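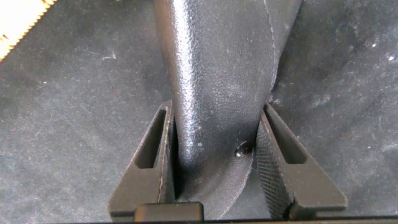

Ticket: Spare gripper fingers and pads, quantity for next order
Opened by: Zsófia Szénási
Assigned to: Barnabás Kerekes
Queue: Cell equipment / purchasing
Status: Waiting on quote

Zsófia Szénási, 8:40
Hi Barnabás! I need a number for the spring equipment budget and I want it to be the right one this time. Last year we put down one spare set of fingers for the Skirnton cell and then borrowed from the Dudás bench all through December. The black powder-coated parts are going great otherwise and I'd love to run more of them. Can you tell me what we should hold in stock?

Barnabás Kerekes, 9:15
Happy to, I've been wanting somebody to ask. Can you tell me which fingers you're running? There are two versions on the Famavano price list and they don't take the same pads.

Zsófia Szénási, 9:22
The wedge ones with the triangular cutout. Crosshatched pad on the inside face.

Barnabás Kerekes, 9:50
Perfect, those are the good ones. On that version the pad is a separate line item, so you don't have to buy a whole finger when the grip goes. Pad pair is 35 dollars. Finger pair with pads already on is 229. So my question is really how often you change which.

Zsófia Szénási, 10:30
Went through the shift notes with Mariann. Pads: every 30 shifts or so is what she writes down, sometimes she stretches it. Fingers: we replaced 2 pairs all year, both after somebody taught a bad approach height and drove the tips into the table. (One was me. Sorry!)

Mariann Csizmadia, 10:41
Adding to this, the pads wear faster on the coated posts than on the bare ones we did before. The finish is pebbly and I think it works like sandpaper on them. I close on the narrow stem, above where it flares out, and go slow for the last bit. With the old speed we were getting scuffs in the coating and the customer does look at that spot.

Barnabás Kerekes, 11:20
That is super useful, thank you Mariann! Then I'd go heavy on pads and light on fingers. Draft for the budget:
Pad pairs: enough for the year at Mariann's rate, plus one extra box
Finger pairs: 2, same as you used
Mounting screws: one bag, they always walk off
I'd also love to try the softer pad from Bredier. Same screw pattern according to their drawing. I've asked for a sample before we commit any money.

Ginette MacPherson, 1:05
Budget side here. No objection to any of it. Pads go under consumables and don't need my signature, fingers go under tooling and do. Please split the quote or it will come back to me twice. And if the Bredier sample is free, still log it, receiving held the last one for a week without a ticket number.

Barnabás Kerekes, 1:30
Will split. Tianyou, could you check the drawing against our fingers before I send it?

Tianyou Jin, 3:10
Checked. Hole spacing matches. Bredier pad is a little thicker so the closed position has to be set again, ten minutes of work. I'm keen to try it, can do it Thursday if the sample is in.

Zsófia Szénási, 3:14
Yes please!! Leave the ticket open until the quote is attached.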